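Dokier Surface Notes
README for the panel and trim material set
Maintained by Kwok-wai Yen

Scope

This set covers flat materials found next to each other on worktops and shelving: boards, edge strips, glossy sheets and the small fittings between them. It contains 300 entries. Each entry has a picture and a plain text record with the same base name.

Layout

entries/ holds the pictures and records
terms.txt holds the allowed material words
splits/ holds two lists, 200 entries for general use and 100 held back for checking

Record fields

Each record has 4 fields: surface, edge, fitting, marks. Leave a field blank if nothing applies. Do not write "none", as the Luren import script reads it as a material name.

surface: every flat material present, separated by semicolons. Use the general word when the material is uncertain. A shiny pale sheet that could be stone, laminate or plastic is entered as "glossy, pale".
edge: strips, trim and painted lines, with color.
fitting: metal parts at a joint. If the type is unclear, enter "small metal fitting".
marks: specks, chips, dust, glare. Glare goes in this field and does not change the surface color.

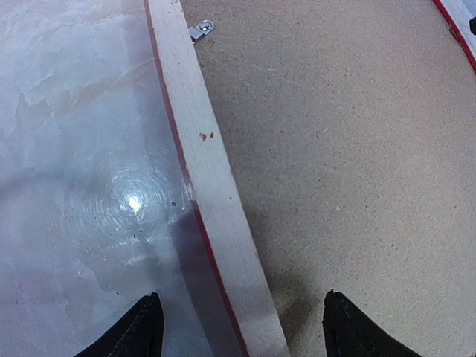

Unfinished wood strip with a thin red edge line, between a glossy pale surface and beige particleboard.

For the entry shown, marks lists the two reddish-brown specks on the wood, the dark flecks on the glossy side and the bright point of glare. The specks are entered as "specks or chips". The bluish-purple band beside the strip is entered under surface with a question mark.

Known problems

Records from the Clinduvholm batch used "chipboard" and "particleboard" for the same thing. All were changed to "particleboard" in July. The Cheng batch has no fitting field, and its records load with that field blank.

Wood species are not recorded. Dimensions are not recorded either, and should not be estimated from the pictures.

Corrections

Send the entry name, the field and the new value. Changes to terms.txt need a separate request.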